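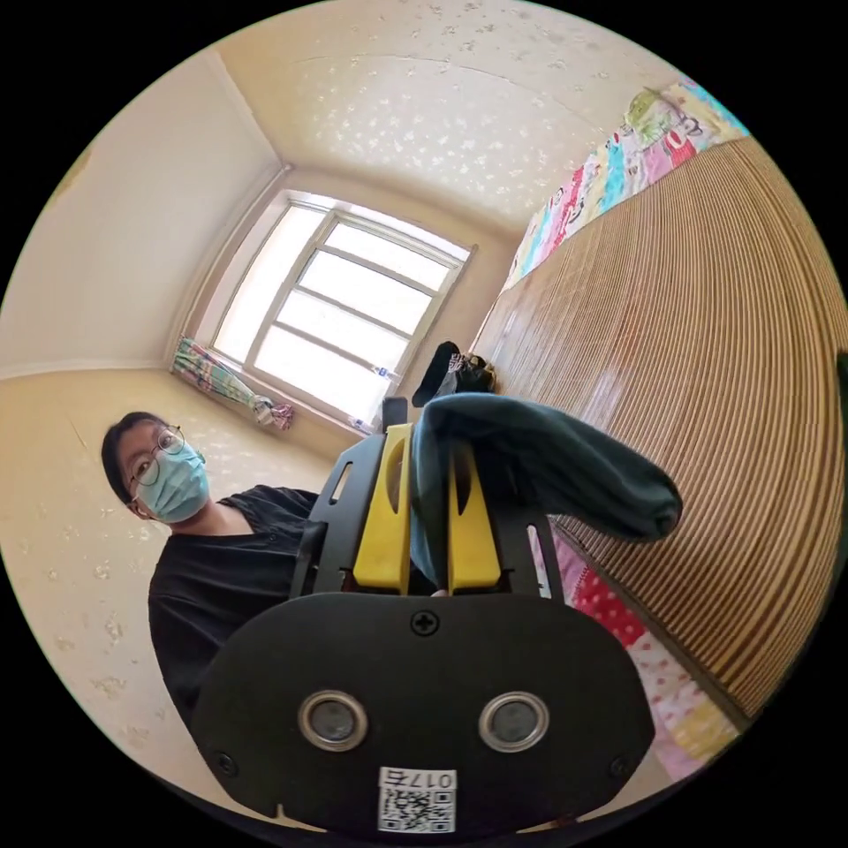 Hymn book digitisation, entry for 2020-07-24

Present: G. Cheon, I. Ponce.

Scanning of the Sellthorpe hymnal is complete as far as hymn 47. The remaining sheets of the evening section are to be scanned at the same setting as before. Three leaves have been set aside for repair – their lower margins are torn and a line of verse is at risk on each.

Text recognition was run again on the psalm tunes. Verse numbers are still being read as part of the first word, and the long hyphens between sung syllables are dropped. Gyu-bin Cheon has corrected 11 hymns by hand and will keep a list of the commonest errors.

Iraís Ponce compared our text of the harvest hymn with the Follon copy. The fourth verse differs in two lines. It was agreed to print the Sellthorpe wording and give the other in a note. Spelling is to be left as found, including "shew" and "burthen".

File names: hymn number first, then the first line, no capitals. The PDF and the plain text must carry the same name. Older files named by page still need changing.

Authors of the words remain uncertain for the Advent group. The index gives initials only. Leave the field blank until the parish registers have been consulted.

Next: proof the index of first lines, then the doxologies.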